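Open day at Uzor, Skolgate

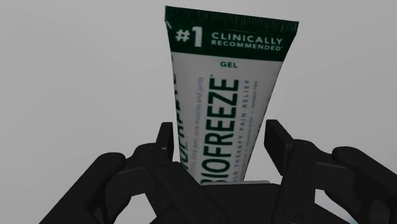

Go slower than you think you need to, and let go before you start pulling away. I was given that advice within a minute of sitting down at the controls, by the person waiting in line behind me, and it was the best tip I got all Thursday.

Uzor opens its Skolgate workshop to visitors in January, and I have wanted to go ever since I read about their remote teaching rigs. The idea is simple enough. You hold a hand controller, the arm on the screen copies your hand, and every motion you make is saved so that a robot can learn from it later. All of it runs in simulation on the visitor floor, so you can knock things over to your heart's content!

My job was picking up a tube of gel. I have picked up tubes all my life and it took me 12 tries to get this one off the table. You have no feeling in your fingers, for a start. I kept squeezing before both sides of the gripper were lined up, and then chasing the tube across the tabletop (the people in line were very kind about it). When it finally came up with me I cheered out loud.

Uzor wants 1,000 good runs of each task, and they keep a lot of the clumsy ones too, marked as such. There was a chart on the wall with 78 runs from that morning, all from visitors. Mine went up there after lunch, naturally. 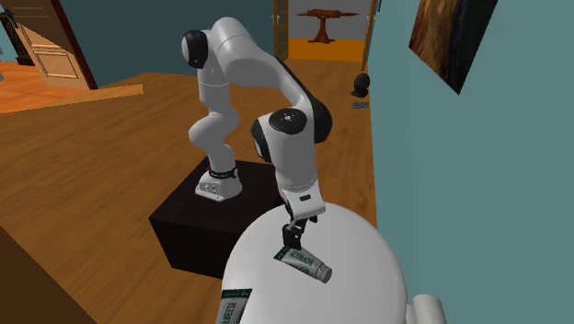

Choosing where to grab turned out to be the part I enjoyed most. Everybody at my table had a theory. The Wundport club people, who had come over on the early bus, liked to come straight down on the middle. I got fond of going for the end. With the tube lying on a slant, as it is there, and the gripper down by the flat crimped end, you have the whole length pointing away from you toward the cap, and you need to turn your wrist to match before you close. The second tube over by the edge of the table is a good thing to practice on next, as it lies at a different angle and your hand has to start over.

We got a longer session at 2 with the real hand-guided arm, where you take hold of the wrist and walk it through the motion yourself. So much easier! It's lighter than it looks, and you can feel when you're fighting it. I'd still go back to the screen first, though, for the challenge.

Parking is tight at Skolgate, so take the tram from Rivusside if you can. Bring a snack, as the line for the controls gets long after lunch.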